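The Box Folder of Drodgate

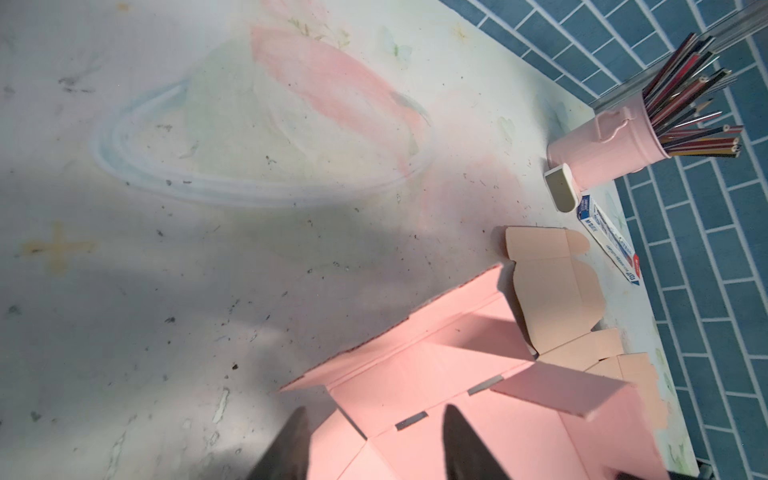 My whole job that spring was boxes. I'd been hired by Snædís Vigfúsdóttir to find out whether a machine learns to fold better from good teachers or from bad ones, and I was, by common agreement in the lab, the bad one. The good one was Nic Aodha, who had hands like a card dealer and could close a box without looking. I could not close a box with looking. So there we were in the tiled room at Drodgate, with the table that had the planet painted on it, and the colored pencils sticking out of their little pink bucket by the wall, and the pink blank half bent up under the gripper's two dark fingers like a letter it was too polite to read. I loved that table. It had a ring around nothing much and a couple of yellow sparkles, and when a run went badly I'd stare at the bigger sparkle until I felt like a person again.

The setup was simple enough to explain to my mother, and I did, twice. Nic Aodha would steer the arm through a fold, no mistakes, and that went in one pile. Then I'd steer it, and I'd miss a tab, back up, swear, poke at the slot, miss again, and finally get the thing in. That went in the other pile. Same boxes, same table. We'd train one policy on each pile and let them both loose on blanks they'd never met. We called Nic Aodha's policy Wasten, after the street she grew up on, and mine was Bavuvstead, after a village where my car once died. Naming rights were about the only perk.

"You want me to be worse?" I asked Snædís on the first morning.

"I want you to be exactly as you are," she said, and wrote something down.

We recorded 2,948 folds between us. I know the number because it's written on the whiteboard in green and I had to look at it all through lunch. By the end I'd started dreaming in flaps! I'd wake up with my thumbs pressed together, tucking something into something. Nic Aodha slept fine, of course. She'd come in with her tea and do a whole stack before I'd found a chair, and I'd sit there watching those fingers float down and slide the tabs home, and I'd think, well, obviously hers is going to win. Why are we even doing this?

The test was on 14/03/2020. Sixty-five boxes for each policy, and Snædís wouldn't let either of us touch anything, so we sat on the floor against the cabinets like kids outside the principal's office.

Wasten went first and it was beautiful. You'd have sworn it was her. Flap, flap, tab, done. Then on the fifth box the blank skidded a little to the left, and the arm just kept going – a perfect fold, in the air, right beside the box. It tucked a tab that wasn't there. Then it went back to its resting spot as if it had done something nice for us. Nic Aodha made a noise I hadn't heard from her before.

It happened again and again. Whenever a box sat right, Wasten was quick and lovely, and whenever one slid or sprang open, it had no idea what to do, because she'd never shown it. How could she? Hers never slid.

Then came Bavuvstead, and oh, it was ugly. It missed. It backed up. It nudged the cardboard sideways with one finger in a way I recognized from my own hands, a kind of apologetic shove, and it tried the slot again and missed that too. I covered my face. But it kept at it, and the tab went in, and the next one did, and when a blank skidded it went and got it.

It closed 60. I made Snædís read it out again. The other five were pretty sad.

"So I'm good at being bad," I said.

"You're good at coming back," said Snædís, still writing.

Nic Aodha didn't talk to me until we were putting our coats on. She stood in the doorway with one sleeve empty, looking over at the table.

"Show me how you miss," she said.

I told her it wasn't something I could teach, it just happened. She took her arm out of the other sleeve and hung the coat back up. So I pulled a fresh blank off the stack, and we sat down, and I missed the slot for her, slowly, so she could see where my wrist went wrong.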